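Washing microfiber: what finally got my towels soft again
Home & Laundry > Fabrics and care

tanguy_r
Posted 16/08/2019
OK I have to share this, I'm way too excited over towels. Mine had gotten to that stage where they push water across the counter and grab at every rough spot on your hands. I was ready to cut them up for the garage. Then I soaked the lot overnight in hot tap water with a splash of white vinegar, ran them with half my usual detergent and an extra rinse, and line dried them. Huge difference! They drink water again. The bright green one with the dark binding was the worst of the bunch and now it's my favorite.
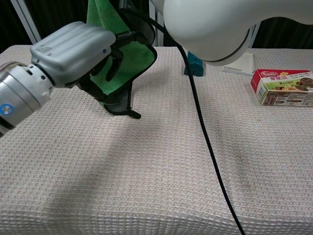
drotar
Vinegar wouldn't be my pick. What you had was leftover softener and detergent, and the long hot soak did most of the work. Try the next batch with plain hot water and see if you can tell them apart. I can't.

wirnent521
I'm with drotar on softener. Dryer sheets too! My mother-in-law put one in with my good ones and it took four washes to get them back.

tanguy_r
Guilty on the dryer sheets, I didn't know they counted. Drotar, I'll do a side by side, that sounds fun. Does it matter what you wash them with? I've been throwing in the tablecloth.

nisteck
YES it matters. Microfiber picks up every bit of lint a cotton cloth lets go of. Separate loads, always. And cool water for me, I don't like hot on synthetics.

drotar
Warm or hot from the tap is fine. It's the dryer on high that does them in. Agree on the lint.

nisteck
We'll have to disagree there. Mine have gone 200 washes on cool and still feel new. (Yes I keep a tally on the lid of the detergent tub.)

wirnent521
Now I want a tally! What spin do you all use? I do 800 and hang them straight out.

tanguy_r
Same, 800. So the tablecloth gets its own load from now on. While I have you all here, I love a textured cloth on the table but crumbs get down in it, and shaking it out the back door only does so much.
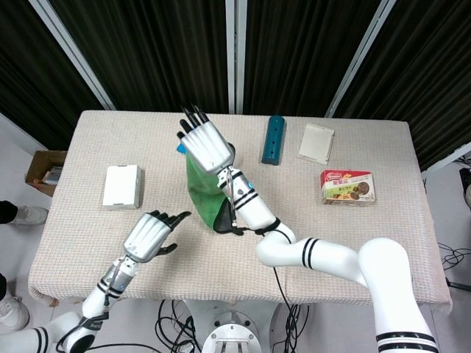
I've been going over it with a dry pastry brush before it goes in the machine, which helps a lot, but it's slow on a big cloth. Anybody got something quicker? Also, do you iron yours or pull it flat while it's damp?

wirnent521
Pull it flat, never iron texture! You'll squash it. Lint roller for the crumbs.

nisteck
Handheld vacuum with the brush end, low setting. Two minutes, done.

drotar
Seconding the vacuum. And skip the softener on that one too.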